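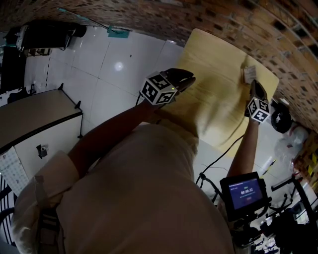 Krūmiņa objected that a card standing at the far edge of a table is the wrong thing to measure, as its position is settled by the length of the arm and has little to do with where readers need it. The objection applies to the single-edge protocol of the earlier pilot. It does not apply to the protocol used here, in which every table was approached from each long side in turn and the far edge was therefore also, in half the trials, the near one.

4.2 Position of Small Paper Items on Shared Tables

Small paper items are light, are moved often, and are rarely included in table inventories. The Skatine scheme, on which our coding is based, groups them with general stationery and does not separate flat items from folded ones. We kept the Skatine categories for larger goods and split paper into four classes: flat sheet, flat card, folded card standing on its open edges, and folded card lying on one face. Items that could not be assigned to a class from the coder's position were entered as paper, unspecified, and were left out of Table 5.

The survey covered 108 tables. Coders recorded 2,756 placements, where a placement is any event in which an item was set down and the hand or tool withdrew. Of these, 2,166 ended in the third of the tabletop farthest from the person placing the item, and 590 ended in the middle or near third. The far third was favored on both long sides of the table. If fixed features such as a wall or a window were drawing items toward one edge, the preference should have reversed when the approach side was switched. No reversal was found.

Standing cards were less stable than the other classes. In 202 placements the card fell onto its face or slid before the end of the trial. Most of these were cards folded to a wide angle on a smooth top. A narrower fold raised the center of the card but shortened its base, and the cards then tipped when the table was leaned on. The Seneviratne jig, set to its middle stop, gave the most even folds and was adopted for the second round.

Reach was coded from shoulder and wrist, without regard to what was held. With both arms extended over the tabletop, as in Figure 4a, the forearms cover much of the near surface, and coders working from a high viewpoint were told to mark that region as hidden instead of empty. An item near the far edge usually stays in view from the same position. Part of the far-third preference may therefore be an effect of visibility, a point taken up in Section 5.1.

Walls close to the table were logged separately. Notices fixed to a wall can be confused with cards on the table when the two are both white and are seen at a low angle. For this reason the room log lists wall paper, its fixings, and any items left on the floor beyond the table end. The log for the brick room is reproduced in part after Figure 4b.

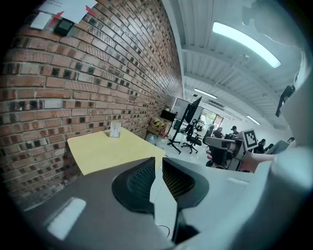
DRONDUVSTEAD, November. Brick wall, many bricks darkened. Ceiling white, corrugated, lights on. One sheet of white paper on the wall, held with two strips of red tape; small white card to the left of the sheet; small black wall-mounted device partly over it. Table in front of wall, top pale yellow. One folded card, white, upright near the far edge, markings too faint to read. On the floor past the end of the table: one cardboard box with yellow and black hazard stripes, and white plastic bags or wrapped items. Floor items not coded.

Figure 4. The brick room. (a) Both arms extended over the tabletop, with a small white paper item near the far edge. (b) Folded card standing near the far edge of the table, with wall paper in the same view.

The upright card in Figure 4b was entered as class three. The paper item in Figure 4a was entered as unspecified. Both entries were checked against the Zatbridge coding sheet by a second coder, who agreed on position in each case and asked for a separate code for cards whose print cannot be read. That code was added before the second round and is marked N in Table 6.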